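Hand-Held Gripper Sets: Buying and Planning Notes

Nandevura sells the Jeketti hand-held gripper singly or as a pair, with finger pads fitted. We also sell the charger, the carry case and a quantity of spare pads that customers think is excessive until the second week. Prices are on the order form. What follows is the part people ring up about after they have placed the order.

What you are paying for

The gripper is the cheap bit. Most first budgets we see put nearly all the money into hardware and leave a small, hopeful sum for "sundries". Sundries turn out to be people's time, somewhere to work, a bag of objects to pick up, and storage for everything recorded. If you are planning for home settings, allow one day per room before you record anything in it. Rooms have opinions.

You will not need to buy a workbench. A small table at the foot of a bed with a checked cloth over it does perfectly well, and so does a kitchen worktop. We used to list a folding bench at a price I am still embarrassed by. It has been withdrawn, though there is one left if anybody is feeling sentimental.

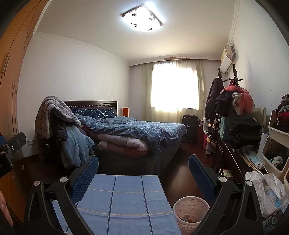

Lacey Rudd: We bought two sets in May and budgeted for four homes. We should have budgeted for the travelling between them. The grippers were fine, the parking was not.

Fair comment, and travel now has its own line on the planning sheet. Lacey also asked for a longer strap on the carry case, which Bahman Sharifi in our workshop is making with the enthusiasm he brings to all strap-related matters.

How many to order

For one person working two-handed, order a pair and one spare. For a team of four, we suggest nine grippers, giving everyone a pair with one left on charge. People do try to manage with six. They then discover that sharing a gripper is much like sharing a toothbrush – possible, but it sours the mood.

Pads wear out before anything else. They are sold in packs of six, and one pack per gripper should see you through a first project. The pivot bolts can be tightened with the key in the lid of the case. Please put the key back in the lid of the case.

Things to pick up

Shirazi, our sister shop, offers a boxed object set: blocks, cups, pegs, all very handsome. It is a good set for checking that two grippers behave alike. For tidying and clearing jobs I would save the money and keep a week's worth of torn packets, snack wrappers, little boxes and scrunched-up paper. Light rubbish is harder to grip than anything in the boxed set, and your colleagues will supply it free of charge.
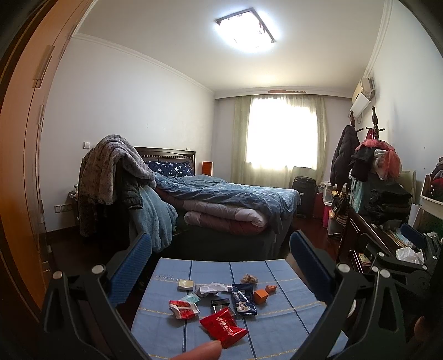 Do put a line in the budget for replacing it all the same. Wrappers go limp, paper goes flat, and sooner or later a helpful person throws the lot away. Mojtaba Bakhtiari keeps ours in a biscuit tin marked DO NOT TIDY, and we are on our second tin.

Delivery and hire

Sets leave us within seven working days. Hire is by the week, with a minimum of four weeks, and the hire fee comes off the price if you decide to keep the set. Returned pads are not refundable, for reasons that would be clear if you saw them.

Larger orders go through Lusmont, who handle the invoicing and are stricter than we are about purchase order numbers. For a planning sheet or a quote, write to Negin Tabrizi at the sales desk and tell her how many people, how many rooms and how long you have got. She will write back with a larger figure for the last one.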